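Home Workshops Bench Notes Forms Contact

Small Parts Bench – Walk-Round Checklist with Comments
Osik Repair Workshop, Nirkolcombe, Room 901
Filled in by Ruba Saliba, November round

Hello again, everyone. You know the routine by now: I go round the room with the form, I tick what I can tick, and then I write far more in the comments than the form has space for. Hanan Mansour has asked me to keep it shorter this time and I have tried, I really have. Items marked OK need nothing from you. Items marked ATTENTION have a name next to them, and items marked WATCH are ones I'd like to look at again on the next round.

Part A. Getting in and getting out

1. Door opens fully and closes by itself. OK
Comment: Much better than in the summer, when you had to put a shoulder to it. Thank you to whoever planed the bottom edge – it swings beautifully now and I opened and closed it several times just for the pleasure of it.

2. Walkway clear from the door to the far bench. ATTENTION (Uwe Hagedorn)
Comment: Two flat-packed cartons were leaning against the end of the shelving, and one of them had slid down to where a foot could find it. Uwe, I believe these are yours from the Bernon delivery. Could they go down to the recycling cage before the end of the month? If you're keeping them for returns, the top of the gray cupboard is free.

3. Exit sign lit, fire extinguisher in place, tag in date. OK
Comment: The tag is fine until spring. I did move the coat that was hanging over the extinguisher. It's a very nice coat and it is now on the hook by the sink.

4. First aid box complete. WATCH
Comment: Plenty of gauze, scissors present, eye wash in date. We're down to the big square bandages, which are no use at all on a fingertip, and fingertips are what we nick in here. I've put in for a box of the narrow ones.

Part B. Power and light

5. Cords and plugs undamaged. OK, with one exception
Comment: The desk lamp by the window has a cord that has gone stiff and a little shiny near the plug. I've taken it off the bench and put a red tag on it. Please don't rescue it, however much you like that lamp. Raphaël Collet has a spare he's happy to lend until a new one comes.

6. No power strips plugged into other power strips. OK
Comment: A small cheer from me here. Last round I found a chain of three.

7. Bench lighting even, no glare. WATCH
Comment: Good light over the whole tabletop, though the late afternoon sun does bounce off anything steel. Around four I found myself tilting my head to read a part number. Lowering the blind halfway fixed it, so let's try that for a few weeks before anybody buys anything.

8. Room temperature. OK
Comment: 68 degrees on the wall thermometer, and comfortable in a sweater.

Part C. Storage and stock

9. Shelves not overloaded, heavy things low. OK
Comment: The reels of wire have come down to the bottom shelf, as we agreed. It makes the upper shelves look a bit bare, and I'd ask you all to resist filling them.

10. Stock boxes labeled and lids on. ATTENTION (Abbas Asadi)
Comment: Abbas has done a lovely job with the new labels, and I could find almost everything without asking. The one that puzzled me was a box marked only "3000". Abbas told me it's the quantity. Then he looked inside and said it used to be the quantity. A part name on the front would be a kindness to the rest of us.

11. Solvents and cleaners in the metal cupboard, caps tight. OK
Comment: All caps tight. The alcohol wipes were left open on the windowsill and had dried out, so that packet has gone in the trash. There's a fresh one in the Saab drawer, second from the top.

12. Scrap wire and offcuts in the proper bin. OK
Comment: Yes, and emptied too. I swept under the bench while I was down there and found seven little crimps and a very old peppermint.

Part D. The sorting bench

I always leave this one until last. It's my favorite part of the room, and I tend to linger.

13. Tabletop clean and sound. OK
Comment: The white top wiped up nicely with a damp cloth. Run your hand across the join where the two sections meet – it ought to feel level, and it does. If you ever feel a lip there, tell me before you slide a tray over it, as that's how we lost the contents of a whole tray last winter.

14. Yellow trays in place, two to a side. OK
Comment: Left pair, right pair, with the steel tray in the middle. I checked the corners of the yellow ones for cracks by flexing them gently and found none. When one does crack, please throw it out. The plastic gets a sharp edge, and a taped tray sheds bits of tape onto everything.

15. Steel tray lined with clean paper. OK
Comment: One sheet, lying flat, changed whenever it gets marked. A narrow border of metal showing all the way round is just right. I know some of you like to fold the paper up over the rim, and I understand the thinking, but small parts roll into the fold and stay there.

16. Circuit boards handled by the edges and set down flat. WATCH
Comment: Mostly very good. The round red boards are awkward little things with that notched outline, and it's tempting to hook a finger through the hole in the middle. Please use the edge. Lay them on the paper with nothing on top.

17. Wire harnesses laid in an open loop. OK
Comment: This has improved so much! No tight knots, no harness pulled across a board. Keep the connector ends where you can see them, and never lift the bundle by a single wire, even when it's only going next door to a tray.

18. Small connectors kept inside a tray or on the paper. OK
Comment: Loose on the tabletop they vanish. Short leads can curl as they please, so long as the whole part stays inside the rim.

19. Layout matches the reference picture. OK
Comment: Your parts may be different ones on the day; what I look at is the placing of the trays and whether the paper is flat.
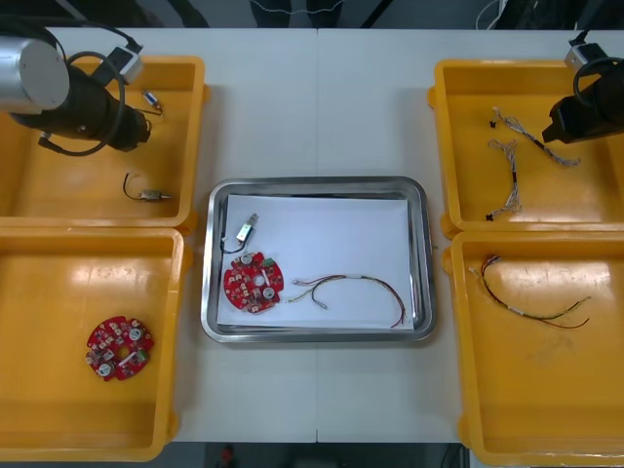

Part E. Follow-up

20. Items from the last round closed. OK, all but one
Comment: The drawer handle is still missing its screw. I have the screw in my pocket and keep forgetting the screwdriver.

21. Names for this round: Uwe for the cartons, Abbas for the box label, Raphaël for the lamp, and me for the bandages and that screw. Please initial the sheet on the door when yours is done.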